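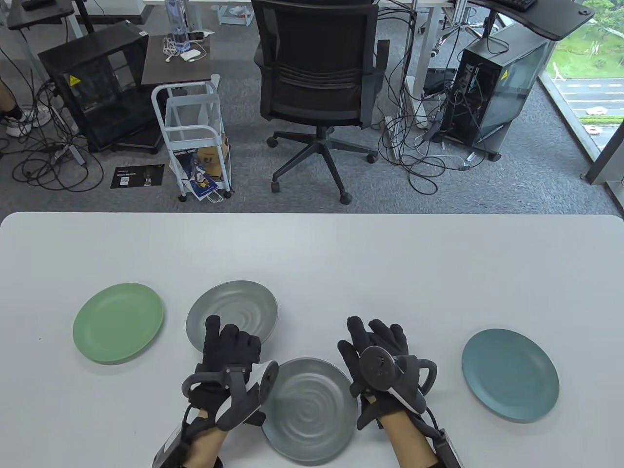 Maribel Urrego said she would take the gray swirl over either of the plain ones, as long as the finish holds up to daily washing. She asked that this go at the top of the minutes because she had to leave before the vote.

Werwood Shared Office, Kitchen and Common Area Meeting
Minutes, June
Present: Heriberto Arango (chair), Maribel Urrego (left during item 3), Rigoberto Valderrama, Wilmer Cárdenas, Kekeli Osei (notes)
Started at 3:10 p.m.

1. Minutes of the last meeting
Approved with one correction. The dish rack was ordered by Wilmer, not Rigoberto.

2. Old business
The dish rack came and is next to the sink. The drip tray that came with it is too short and water gets on the counter. Wilmer will ask for the longer tray.
The label maker is still missing. Kekeli will send one more message to the whole floor and then we drop it.
The mugs with chipped handles were thrown out. Heriberto kept one for pens.

3. New plates
Samples were set out on the white table: pale green, gray with the swirl pattern, and dusty teal-blue. The old set is down to a mix of sizes that don't stack.
Two quotes came in. Lenell wants $239 for the full set with delivery. Ladport wants $219 but delivery is extra and they could not tell us how much. Rigoberto has called Ladport twice and will call again.
Green: Heriberto likes it best for everyday use. Kekeli thought it would show coffee and sauce marks. No one had tried it with food.
Gray swirl: Maribel and Wilmer in favor. Rigoberto asked if forks would leave lines on it. Lenell says no, Ladport did not answer the question.
Teal-blue: Rigoberto in favor. He pointed out that it is easy to tell apart from the other office's plates, which keep ending up in our cabinet.
There was some talk of buying a mix. Lenell will mix colors at no charge if the plates are the same size. Ladport sells by the box, one color to a box.
Maribel left at this point.
Vote on the mixed set, gray swirl and green, from Lenell, if the dishwasher question is settled first: three for, Rigoberto against. Rigoberto said he will go along with it but wants the teal-blue looked at again when we buy bowls.
Kekeli will get the dishwasher answer in writing from Lenell.

4. The white table and where people eat
The table is being used for lunch, for opening mail and for sorting supplies, often on the same day. Crumbs end up on the gray carpet. The vacuum service from Pacheco comes in the evening, so anything dropped at noon stays down until then.
Heriberto suggested moving lunch to the kitchen counter. The counter seats two people at most, so this was not taken up.

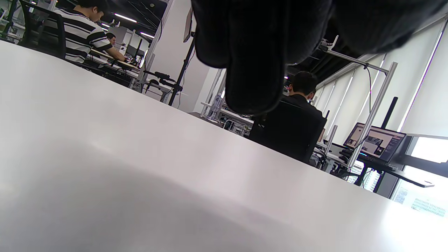 Wilmer replied that the table should stay where it is, by the windows, and that wiping it down would take care of most of the complaints. He asked for a spray bottle and a stack of cloths to be kept close by so people don't have to walk to the kitchen for them.
Kekeli said the people at the nearest desks hear every lunch and that calls are hard to take then. Agreed to ask people to keep lunch between 12 and 1:30 and to take longer conversations elsewhere.
Agreed: whoever uses the table last wipes it and puts the plates in the dishwasher, not in the sink. Mail and supplies are to be off the table by noon.
Heriberto will write this up on one page. He was asked to keep it short.

5. Cabinet space
The new plates need the left cabinet, middle shelf. At present it holds the serving trays, the paper cups and a fondue set. Rigoberto will move the trays on top of the refrigerator and ask around about the fondue set. If it has no owner by the next meeting it goes to the giveaway shelf.
Stacks should be no higher than 9 plates. The old shelf pins bent last year under more than that. Wilmer will check if the new pins fit.

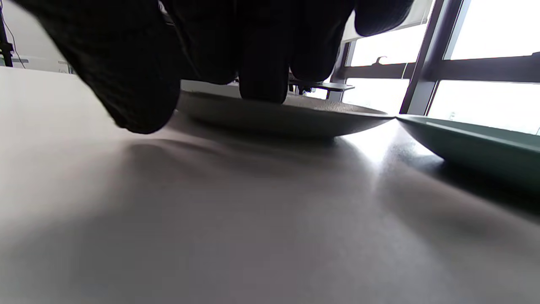 Gray and green plates on the white table (item 3).

6. Old plates
Anything without chips goes in a box by the giveaway shelf. Chipped ones get thrown out, wrapped in paper. Maribel had offered before she left to take the box to the thrift store if there is anything in it after two weeks.

7. Other
Dishwasher tablets are low. Kekeli to order.
The freezer needs defrosting. No date set.

To do
Kekeli: Lenell dishwasher answer, tablets, label maker message
Rigoberto: Ladport delivery cost, serving trays, fondue set
Wilmer: longer drip tray, shelf pins, spray bottle and cloths
Heriberto: one page on use of the table

Ended at 3:55 p.m. Next meeting in July, same time.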